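Everyone selling these things says you can have a working cell by lunchtime. The Clestero leaflet says it twice. I've had mine on the bench at Irnelside since February and I'd put the true figure at 3 weekends, plus a fair bit of swearing in between.

The job I gave it is a dull one. Pick up a soft lump, put it in a basket, let go. I chose soft stuff on purpose, having sat through too many demos where the arm picks up a hard plastic cube, which a bent fork could manage.

The arm itself went down without trouble. Four bolts, a level, done. The jaws were another matter. They came set far too tight for anything that gives, and the manual (written by Kirkegaard, who make the jaws but not the arm, so each lot blames the other) tells you to run the "auto grip" routine. I ran it 7 times and got a different answer on every go. In the end I set the closing force by hand, starting low and nudging it up until the lump stopped slipping. It took twenty minutes and I trust it more than anything the routine gave me.

Then there's the table. I was told a plain white top would help the camera. Perhaps it does, but it also shows up every crumb and bit of fluff, and the software will happily take a dark speck for something worth having a look at. Wiping down is now part of the start-up, whatever the leaflet says about "no daily upkeep".

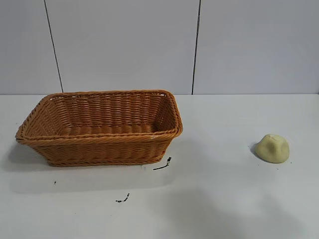
Shadows are the other thing. My lamp was in the wrong place for the first fortnight and the arm kept aiming a finger's width to one side of where it should. I blamed the calibration and did that 3 times over before I thought to move the lamp. The dealer, when I rang, offered me the Hitholm light kit at 1,199 pounds. I moved the lamp for nothing and the aim improved, though I won't swear that was the whole cause, as I'd tightened the base bolts the same evening.

Looking after it since then has been simple enough. Clean the jaw pads, check the cable where it bends at the elbow, restart the controller if it's been on all night. I keep a notebook of what I've changed, in pencil, and it has been more use than the log files.

Would I buy it again? Ask me when the pads need replacing. They come in packs of 2, the supplier can't give me a price, and I've been waiting on an email about it for longer than the whole set-up took.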